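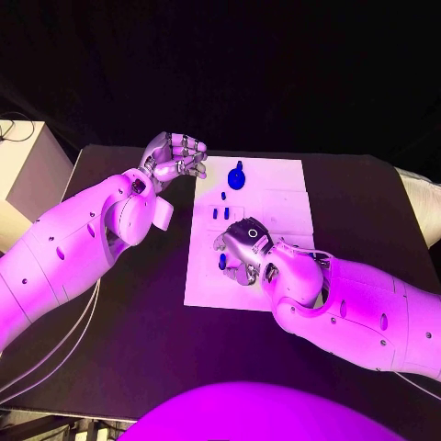

How do you keep track of all the little pegs and knobs when you take something apart?

Put a sheet of white paper on the table before you start, draw an outline for each part, and stand every piece on its own outline as it comes off. When you're ready to put things back together, the paper tells you what goes where and what's missing.

I've been doing this ever since I took apart a Welteo spice rack and spent a whole evening on my knees with a flashlight (the missing shelf peg was in my slipper!). Before that I used a cereal bowl for everything, and a bowl is fine right up to the moment you have three sizes of peg that look nearly the same.

Regular printer paper works for small jobs. Tape down the corners if your table is slick. I draw little boxes for pegs that come in sets, so two that belong together get one box, and I trace around the bigger pieces with a pencil. Write the names in too - "left door, top" means a lot more to me a week later than a mystery circle does. If the job is going to run past dinner, slide a baking sheet under the paper first so you can carry the whole thing off and eat at the table.
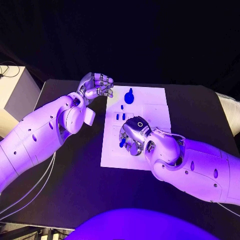 For anything with more than a handful of parts I go up to a bigger sheet. I bought a roll of the white Ametepe craft paper, 300 feet of it, and I'll probably be using it until I retire. Leave yourself a good wide margin for the screwdriver and your coffee, and work from the far side toward you so your sleeve isn't dragging over pieces you've already set out.

Colored pegs are easy to spot on white. Clear plastic ones are the worst, so I put those on a dark dish towel and fold the edge up all the way around.

Last thing, save the paper! I fold mine up and stick it in the drawer with the manuals. The one for our Hernilport cabinet has been used twice now, and the second time I was finished in 13 minutes.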